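Cooking for the whole of Craddock

Dorothy Heywood has run the lunch club in Craddock since she retired from the school kitchen. It began with soup and bread for her own street. Last year she and her helpers served 586 meals.

"I never planned it," she says. "Beca Pritchard asked if I'd do one lunch in May, and people asked when the next one was."

The food is simple. She buys vegetables from a grower at Drerberg and tries to keep each lunch under £200, which covers the gas as well. Lamb stew is the favourite, though she admits she is tired of making it.

Jianguo Li joined her two years ago and now cooks every other lunch – mostly noodles, dumplings and greens. Were people wary at first?

"Some were," he says. "Ieuan Gronow told me he only ate potatoes. He had three bowls."

Forks are always put out, but plenty of the regulars now ask for chopsticks. Li is happy to teach them. "Hold the bottom one still and move the top one. After that it is only practice."

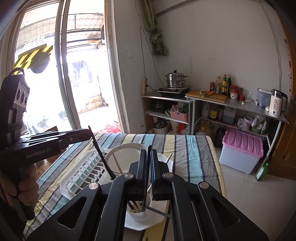 How to book

Lunch is served at noon in the chapel hall. Ring Aled Ellis by the evening before.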